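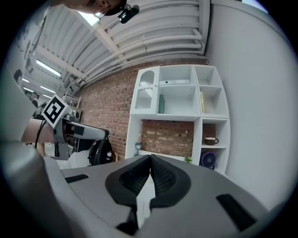 Pinças de mão, vistas da câmara de uma delas. Estante branca ao fundo, encostada à parede de tijolo.

Caderno da oficina, quarta-feira, escrito à noite e com pressa

Dia aberto na Brukstead, então! Apontamentos soltos antes que me esqueça de metade, e para quem ficou cá a segurar a bancada (obrigada, devo-vos um café).

Cheguei cedo de mais, como sempre, e ainda andavam a arrastar cadeiras. O espaço é bonito, tijolo à vista, uma claraboia boa e o tecto cheio de tubos brancos. Fiquei logo a pensar na nossa cave e a ter inveja. A demonstração que me interessava era a das pinças de mão, a parte a que eles chamam Jaser, e que na brochura aparece escrita de duas maneiras diferentes conforme a página. O resto do programa era a visita à zona de montagem e uma conversa sobre o Ivness, que é o software que trata as gravações depois.

A ideia já a conhecem: a pessoa pega na pinça, faz a tarefa com a mão dela, e a gravação serve depois para ensinar o braço. O que eu queria ver era como é que aquilo se porta com duas mãos ao mesmo tempo, que é exactamente onde nós andamos encalhados desde agosto. E nisso valeu a viagem!

Coisas que reparei nas pinças:

As almofadas pretas dos dedos têm a face interior texturada, às nervuras, com um rebordo liso em volta. As nossas são lisas de uma ponta à outra e andamos nós a queixar-nos de que as peças escorregam. Perguntei se as nervuras se gastam depressa e a resposta foi "depende do que lá metem", pronto, fiquei na mesma. Quero experimentar imprimir um par assim, com o material flexível que sobrou do outro projecto. Alguém sabe onde foi parar o rolo?

Quando fecham, os dedos aproximam-se em V e quase se tocam em cima. Gostei. Para apanhar coisas pequenas pela ponta parece-me melhor do que o nosso fecho paralelo, para caixas já não sei. Perguntei e disseram-me que para caixas usam outro par de dedos, que não tinham lá para mostrar.

O marcador: um quadrado a preto e branco montado em cima da pinça, bem à vista da outra câmara. Nós pusemos o nosso de lado, e claro que metade das vezes a mão tapa-o. Eu já tinha dito isto (está escrito umas páginas atrás, podem ir ver!) mas agora vi-o montado por outras pessoas e sinto-me vingada. Mudar isto já, é uma manhã de trabalho, se tanto.

Os cabos. Têm um cabo preto fininho a pender ao lado do pulso, sem braçadeira nenhuma à vista. Eu prendia aquilo ao antebraço com velcro. Comentei e responderam que já tentaram e que as pessoas se queixam do puxão quando esticam o braço. Hum. Continuo a achar que com uma folga bem medida resulta, mas admito que só o experimentei com o meu braço, que é curto.

Deixaram-me pegar numa! Mais leve do que eu esperava, a carcaça cinzenta engana, parece um tijolo. O gatilho tem 4 posições de afinação da mola e eu, que tenho mãos pequenas, fiquei bem na 2. Na nossa não há afinação nenhuma e ao fim de uma tarde dói-me o polegar. Ponham isto na lista das coisas a pedir, por favor, bem lá em cima.

Fiz o exercício de passar uma peça de uma mão para a outra. A primeira tentativa foi uma vergonha, larguei com a direita antes de a esquerda fechar e a peça foi parar ao chão. À segunda já correu bem. O truque que me ensinaram foi fechar a mão que recebe, esperar uma respiração e só depois abrir a outra. Parece parvo mas nas gravações vê-se muito melhor o momento da troca, e suspeito que as nossas falham precisamente aí, porque fazemos tudo ao mesmo tempo e à pressa.

Sobre o Ivness tomei menos notas, a sala estava quente e a apresentação tinha slides a mais. O que apanhei:

Pedem 1000 gravações por tarefa antes de treinarem seja o que for. Perguntei se com menos já se via alguma coisa e torceram o nariz. Nós estamos longe, muito longe. Mas também deitam fora bastantes logo à entrada (marcador perdido, dedos fora de vista, mão parada), e esse filtro automático podíamos nós fazer cá sem grande ciência.

A sincronização entre as duas pinças faz-se batendo com uma na outra no início, como uma claquete. Adorei. Nós com os relógios todos e os scripts, e eles, toc, e já está. Depois acertam o resto no programa, mas o toque dá-lhes um ponto de partida que se vê a olho.

O módulo para peças moles chama-se Ko e ainda não está pronto. Mostraram um vídeo acelerado, sem dizerem quanto, e com vídeos acelerados já sabem como eu sou. Fico à espera.

A zona de montagem foi uma volta rápida, muito apertada, não se ouvia nada lá atrás. Só guardei que imprimem as carcaças lá dentro e lixam à mão, e que têm uma bancada só para calibrar câmaras, com o alvo fixo à mesa. Alvo fixo! O nosso anda a passear de gaveta em gaveta.

Para fazer cá:
- passar o marcador para cima da pinça, nas duas
- dedos com nervuras, imprimir um par e comparar com os lisos
- experimentar o toque inicial para sincronizar (amanhã mesmo, se houver bancada livre)
- aparafusar o alvo de calibração a qualquer coisa que não ande
- repetir as passagens de mão para mão com a tal pausa

Ainda por responder: que lentes usam, e se o rebordo liso dos dedos é só acabamento ou se ajuda a guiar a peça. Esqueci-me de perguntar as duas coisas e só me lembrei no comboio. Fiquei com um contacto na brochura, escrevo-lhes amanhã depois do almoço. A brochura está na gaveta de cima, com os meus rabiscos nas margens, não a deitem fora.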